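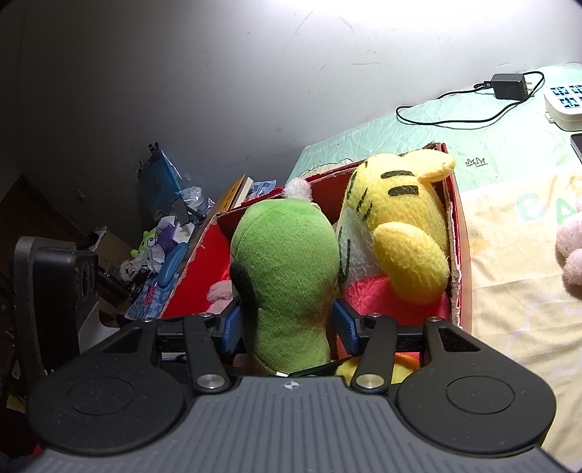 Was versteht man unter einer Kuscheltierkiste? Gemeint ist ein offener Behälter, in dem Stofftiere im Kinderzimmer gesammelt werden, meist in der Nähe des Bettes.

Die Kuscheltierkiste gilt in Ratgebern als einfachste Form der Ordnung. Belegt ist das kaum. Die oft wiederholte Behauptung, Kinder räumten mit Kiste von selbst auf, geht auf eine Umfrage der Zeitschrift Surnel unter 40 Haushalten zurück - eine Vergleichsgruppe fehlte. Verbreitet sind Kisten aus Holz, Stoff oder Pappe. Pappe ist billig, franst an den Rändern aber aus.
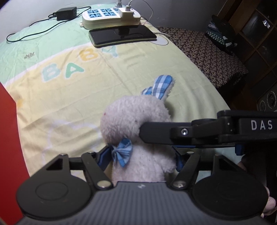
Umstritten ist auch das Sortieren nach Größe oder Material. Der Zuritzer Leitfaden empfiehlt, langfloriges Plüsch getrennt zu lagern, nennt dafür jedoch keine Quelle. Plausibler erscheint die Rücksicht auf Zubehör: Eine karierte Schleife unter dem Kinn, wie sie der rosa Hase trägt, verknickt unter schweren Tieren leicht, ebenso mit Stoff gefütterte Ohren. Ob das 2 getrennte Kisten rechtfertigt, bleibt Ansichtssache.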